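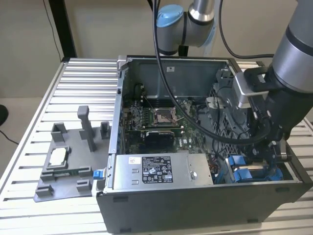
Figure 2. Woltora cell with the computer case open and the fixture tray at its left.

3.2 Cell setup and care

The case lies on its side on the slotted aluminum table. The CPU waits in a recess of the printed tray, and the socket is empty before each trial. After every 14 trials we stop the arm and check 3 points: the bracket on the gripper, the tray position, and the hanging cable. In November the tray had moved a little, so we fixed it again and taught the pick pose a second time. All 87 trials reported in Section 4 were made after this repair.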